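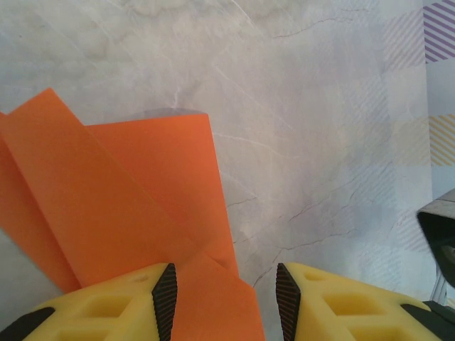

25th October

Humidity and crease retention, second batch. Stock is the Promier 67 gsm, cut across the grain, conditioned overnight in the Fleswood cabinet. The wet-bulb wick was replaced first, as the old one had gone stiff and was reading high.

Method as in April: single valley fold, bone folder, one pass, then the Kütt weight for 9 minutes. Release, wait, read the opening angle on the protractor jig. Mean for the dry set came out at 117 degrees. The damp set opened less, but the spread is too wide to quote. I suspect the weight was not seated the same way each time — the felt on its underside has worn down at one corner.

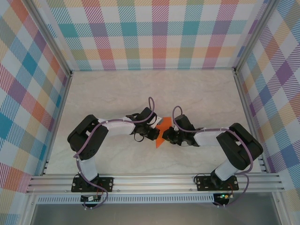
Orange piece between the two grippers, plaid walls behind.

Grain direction matters more than I had assumed. Strips folded parallel to the grain held a flatter crease in both conditions, and the cracking on the outer face was confined to the cross-grain strips. The coated side cracks first. Check under the loupe before discarding anything.
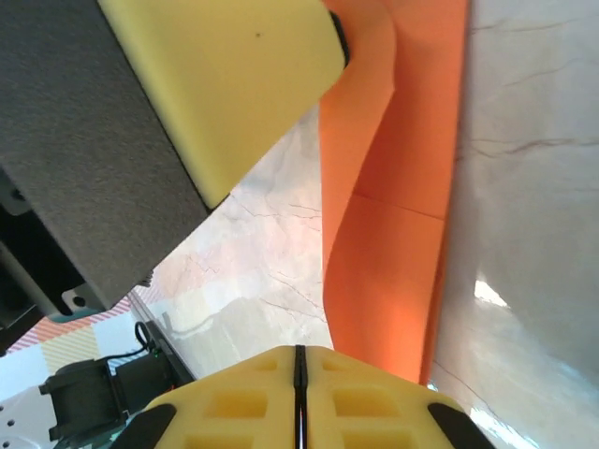 Cabinet log shows a dip of around 7 percent RH shortly after loading. Door seal, probably. Cludico lists a replacement strip but the profile on their drawing is shallower than ours, so measure the groove before ordering.

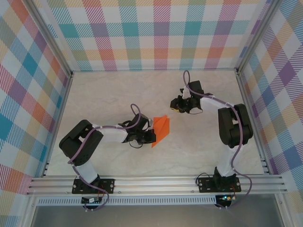
To do: recut the cross-grain set from a fresh sheet, new felt on the weight, repeat the damp readings with a longer wait after release. Keep the old strips in the flat drawer, coated side up.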